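4. Buenas prácticas antes de la primera tarea bimanual

Ya tiene usted el entorno Petora instalado y los dos brazos responden, así que ha llegado el momento más agradecido de la puesta en marcha: trabajar con alimentos y vajilla en la cocina simulada. Le pedimos un poco de paciencia con este apartado — Solveig Fjeld lo redactó pensando en quienes llegan con muchas ganas de pulsar «Iniciar» (a todos nos ha pasado, y se entiende perfectamente).

1. Abra el panel Halvorsen y cargue la escena de cocina. Espere a que el indicador de físicas quede fijo.

2. Lleve las dos manos a la postura abierta. Ninguna debe empezar la sesión con los dedos cerrados.

3. Asigne una zona a cada mano. Si la tarea le pide cruzar la línea central de la encimera, mueva primero una mano y, cuando se haya detenido, la otra.

4. Acerque la mano a las piezas blandas con el pulgar y los dedos bien separados, y cierre despacio. Una magdalena con cobertura no se coge como una taza, y conviene acostumbrarse desde el primer día.
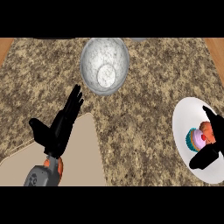 ¿Hay que respetar el límite de fuerza también en simulación?
Conviene respetarlo siempre, con los mismos valores que usaría en el equipo real. Las costumbres que se adquieren en el simulador pasan luego al laboratorio casi sin darnos cuenta.

5. Guarde el episodio solo cuando las dos manos estén quietas y separadas de los objetos. Anote en el registro Harkus cualquier contacto no previsto, aunque le parezca insignificante.

Nota: el código 743 avisa de que las zonas de ambas manos se solapan. No lo silencie; vuelva al paso 3 y reparta de nuevo el espacio con calma.

Precaución: no corrija un agarre fallido a tirones. Abra la mano, retírela por donde entró y repita la aproximación. Después de 8 intentos fallidos, descarte el episodio y reinicie la escena.

Precaución: antes de pasar una tarea al robot físico, una segunda persona debe revisar la grabación completa. En Jisteck suele encargarse Ulla Dalen, que agradece mucho recibir los episodios con sus notas ya escritas — aunque sean dos líneas.

El paso al equipo real se explica en el apartado 5.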